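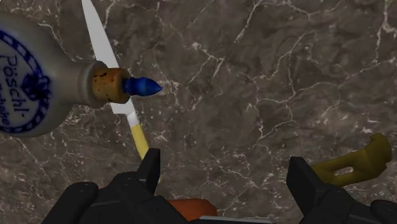
Tipps für das Sammeln von Greifbeispielen auf der Küchenplatte

Legen Sie die Gegenstände vor jeder Aufnahme neu hin, auch wenn es langweilig wird. Ich habe mit 27 Durchgängen begonnen, jetzt sind es 107. In der Simulation kostet das Umräumen fast nichts — also bitte nicht sparen.

Beginnen Sie mit einem einfachen Block und greifen Sie ihn von oben. Flasche und Messer dürfen dabei liegen bleiben, das System soll auch Unordnung kennenlernen.
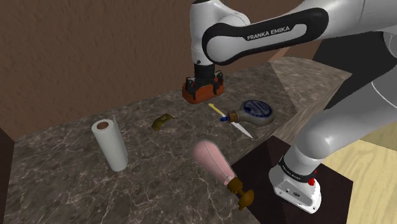 Der Block zwischen den Fingern, die Küchenrolle steht links.

Verpatzte Griffe lösche ich nicht. Sie kommen in einen eigenen Ordner mit Notiz. Josefina Lucero empfiehlt außerdem, die Ansicht nach acht Durchgängen zu wechseln. 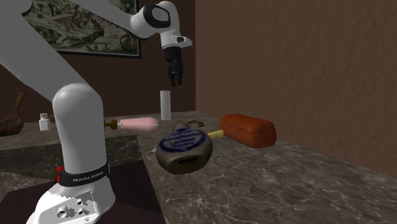
Offener Greifer über dem weißen Zylinder, von der anderen Seite gesehen.

Speichern Sie am Ende die Startpositionen mit.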